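Lector de marcas en la escala de peces: importación incompleta y detecciones rechazadas

Producto: Hurnavell, módulo de importación de antenas
Equipo: lector Storongate, antena doble, escala de peces de Pylypenko
Abierto por: Zoia Antoniuk
Asignado a: Lensa Kumsa
Fecha de apertura: 2020-08-06
Prioridad: normal
Estado: resuelto, con una tarea pendiente

Mensaje de Zoia Antoniuk, 09:12

Buenos días:

Les escribo por un problema que tengo con los datos de la antena de la escala de peces. El español no es mi primera lengua, por favor pregunten si alguna cosa no queda clara.

Nosotros seguimos el paso de truchas y barbos marcados con microchip. La antena de abajo se llama A1 y la de arriba se llama A2. Cuando un pez sube, tenemos primero una lectura en A1 y después otra en A2. Descargo el fichero del lector con el portátil y lo importo en Hurnavell al volver a la oficina de Wostton.

El último fichero contiene 1.373 líneas. El programa dice "Importación terminada" en color verde y no muestra ningún error, pero en la tabla sólo encuentro las primeras 1.000. La última lectura que aparece es de la madrugada, a las 03:41, y yo sé que el lector siguió funcionando porque en el fichero original hay lecturas hasta las siete de la mañana.

Ya he probado lo siguiente:
- Importar de nuevo el mismo fichero. Mismo resultado.
- Cerrar el programa y reiniciar el ordenador. Mismo resultado.
- Importar en el ordenador de un compañero, que tiene la misma versión. Mismo resultado.
- Cambiar el nombre del fichero, porque el nuestro tiene un espacio y una vez leí que esto puede molestar. Mismo resultado.

Adjunto el fichero original, el registro de la importación y una foto.

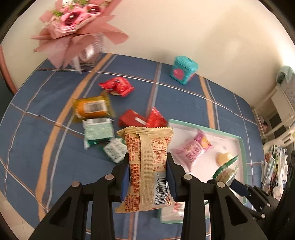
Adjunto 3. Paquete beige por el reverso, código de barras 6 911988 013460.

Muchas gracias por su ayuda.
Zoia Antoniuk

Respuesta de Lensa Kumsa, 10:05

Buenos días, Zoia:

Se entiende todo perfectamente. He abierto el fichero y veo las mismas líneas que usted. La versión que tienen instalada admite hasta 1.000 lecturas por importación cuando el fichero viene en el formato antiguo de Storongate (el que separa los campos con punto y coma). El programa debería avisar y no lo hace, lo anoto como fallo.

Le pido que haga esta prueba:
1. Haga una copia del fichero y trabaje sólo con la copia.
2. Ábrala con un editor de texto simple. No use la hoja de cálculo, que cambia el formato de las horas.
3. Corte el fichero en dos partes, por ejemplo a medianoche.
4. Copie la línea de cabecera también al principio de la segunda parte.
5. Borre la importación anterior desde Datos > Historial > Deshacer, e importe las dos partes en orden.

Dígame por favor cuántas lecturas quedan aceptadas.

Lensa Kumsa
Soporte de Hurnavell

Mensaje de Zoia Antoniuk, 11:48

Hola Lensa:

He seguido los cinco pasos. La primera vez olvidé la cabecera en la segunda parte y el programa leyó la primera trucha como si fuera el nombre de la columna, pero lo corregí.

La primera parte entra completa. En la segunda el programa rechaza 134 lecturas. El mensaje es: "Código de marca no reconocido". He mirado estas lecturas y todas son de A2, ninguna es de A1. Las marcas son de peces que conocemos bien. Por ejemplo, hay un barbo grande que marcamos en primavera, que está leído correctamente en A1 y unos minutos más tarde aparece en A2 con el código más corto. Le faltan los dos últimos caracteres.

Me preocupa un poco porque, si estas lecturas se pierden, parece que los peces entran en la escala y no salen por arriba. En nuestro informe esto sería un resultado muy malo para la escala, y no sería verdad.

Una observación que quizás no tiene importancia: las lecturas cortas empiezan a las 00:20. Antes de esta hora A2 lee bien.

Respuesta de Lensa Kumsa, 12:30

La observación de la hora sí tiene importancia, gracias. Un código cortado casi nunca es un problema del programa. Suele venir del lector, cuando hay ruido eléctrico cerca de la antena y la comprobación de errores está desactivada.

Tres preguntas:
a) ¿Hay algún aparato que se ponga en marcha por la noche cerca de A2?
b) ¿A qué distancia pasa el cable de la antena de otros cables?
c) En el menú del lector, ¿la opción "Verificar lectura" está en Sí o en No?
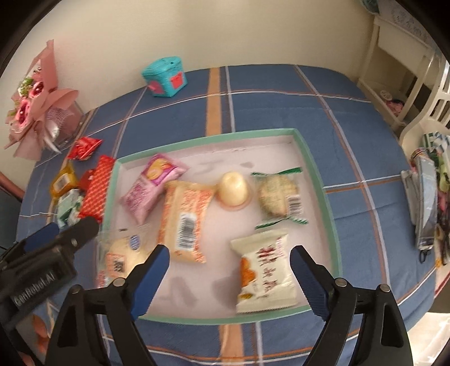 Mensaje de Zoia Antoniuk, 16:57

He ido a la escala después de comer y he vuelto ahora. Respondo en el mismo orden.

a) Sí. En la orilla izquierda hay una bomba que limpia la reja y que tiene un temporizador. Hablé por teléfono con el encargado de la central y me confirmó que en agosto la bomba arranca a las 00:20. En julio funcionaba a mediodía, y a esa hora casi no se mueven los peces. Por esta razón, pienso, no lo hemos visto antes.

b) El cable de A2 estaba atado con bridas al mismo tubo que el cable de la bomba, es decir, tocándolo. Lo he soltado y lo he pasado por el otro lado de la pasarela. Ahora los separan 70 cm en todo el recorrido, menos en la esquina de la caja, donde se cruzan en ángulo recto. No encontré la manera de evitar este cruce.

c) Estaba en No. La he cambiado a Sí.

Después pedí al encargado que pusiera la bomba en marcha manual. Pasé la marca de prueba por A2 con el palo, varias veces, con la bomba en marcha y con la bomba parada. Todos los códigos salen completos. También volví a ajustar la sintonía de la antena, porque al mover el cable había bajado un poco la corriente.

El agua estaba bastante baja y muy clara. En la tercera cubeta había barbos pequeños, demasiado jóvenes para llevar marca.

Respuesta de Lensa Kumsa, 17:20

Muy buen trabajo. El cruce en ángulo recto es correcto y puede quedarse así.

Para las lecturas rechazadas no le recomiendo completar los códigos a mano en el fichero. En Hurnavell puede ir a Datos > Rechazados > Proponer coincidencia. El programa compara el código incompleto con los peces vistos en A1 durante la hora anterior y, si sólo hay un candidato, lo propone. Usted acepta o no. Las lecturas aceptadas quedan con la letra R en la columna de calidad, y así en el informe se pueden separar de las lecturas normales.

Si hay dos candidatos, déjela rechazada.

Mensaje de Zoia Antoniuk, al día siguiente, 08:40

Buenos días, Lensa:

He descargado los datos de esta noche. No hay ningún código corto, tampoco después de las 00:20. El fichero es más pequeño y entró sin cortarlo.

La función de proponer coincidencia resolvió casi todas las lecturas rechazadas. Quedan unas pocas de dos truchas que subieron juntas y que tienen códigos iguales salvo al final. Las he dejado como están, según su consejo, con una nota en el cuaderno de campo.

Por mi parte el problema está resuelto. Sólo pregunto si el aviso del límite llegará en una actualización, porque en otoño, con la subida de las truchas, nuestros ficheros serán bastante más largos.

Respuesta de Lensa Kumsa, 09:15

Sí, el aviso está previsto para la próxima actualización. Mientras tanto, si cambia en el lector el formato de salida a "Tabulado", el límite no se aplica. Menú Salida > Formato, y después hay que guardar y reiniciar el lector. Hágalo justo después de una descarga, el reinicio vacía la memoria temporal.

Paso el ticket a resuelto. Dejo abierta la tarea del aviso en la importación, asignada a desarrollo.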